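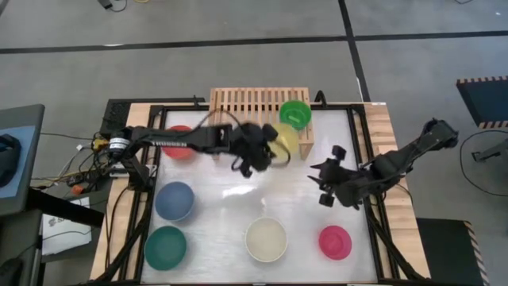 Posted by Celina Adamczyk in Teleop and Demonstrations, June
13 replies hidden, showing most helpful

Bowl to rack task, how much should I vary the start?

We're recording two-arm demonstrations by remote control. The task is putting bowls into a slatted rack. One operator drives both arms. So far I have 1406 episodes and the policy I trained on them is fine with the left arm and bad with the right. The right gripper goes down next to the small pink bowl, closes on air, and goes back up. The left one grabs the pale yellow bowl by the edge nearly every time.

Bowls get moved between episodes but the rack stays put. Do I need more data, or different data?

lamvi_70
How are the episodes split between arms? If the operator is right-handed you'd expect more right arm grasps, but with a rack at the back people tend to pick one side and stay with it.

Celina Adamczyk
Checked the logs. The left arm does the first pick in most of them. The right arm mostly waits until the left one is done, then takes whatever is nearest.

lamvi_70
Then that's your problem. Half your right arm data is the arm holding still. Trim the waiting or have the operator start with the right.

Ching-wen Lui
I don't agree with trimming. If you cut the waiting out, the policy never learns to wait, and you get both arms over the rack at the same time. We did that on the Oketau setup and bent a finger. Leave the waiting in and record more right-first episodes.

lamvi_70
You can trim some of it without trimming all of it. Nobody needs eight seconds of an arm hovering.

Ching-wen Lui
Fair, but then say how much. "Trim the waiting" will get read as all of it.

Lụa Lý
Different question. Is that light reflection on the work surface always in the same place? It's bright, and it sits between the blue bowl and the left gripper. We had a white glossy top and the policy was using the glare as a landmark. Someone moved a lamp and the success rate dropped to nothing. We put down a matte sheet and recorded again.

Celina Adamczyk
Same lights for every session, so probably yes. I hadn't thought about it. I can try a session with one of them off.

xuanvi
I'd look at the bowls before the lights. The pink one is smaller than the cream one, and a grasp that works on a wide rim can miss on a small one. Do 70 episodes with only the pink bowl, right arm only, different spot each time. It takes an afternoon and you'll know.

Also, does the operator watch the table directly or the camera views? If they look at the table they can see depth that the policy can't.

Celina Adamczyk
Directly. They stand behind the leader arms.

xuanvi
Make them use the screen for a few sessions. They'll hate it and be slower - but the approach comes out cleaner, at least it did for us.

Ching-wen Lui
Agree on the 70 episodes. Don't agree on the screen. Our operators got so hesitant that the demos were full of small corrections and we threw most of them away.

Celina Adamczyk
OK. Plan is pink bowl only with the right arm first, then right-first episodes with all the bowls, waiting left in for now. I'll do the lights after that and post the numbers in this thread.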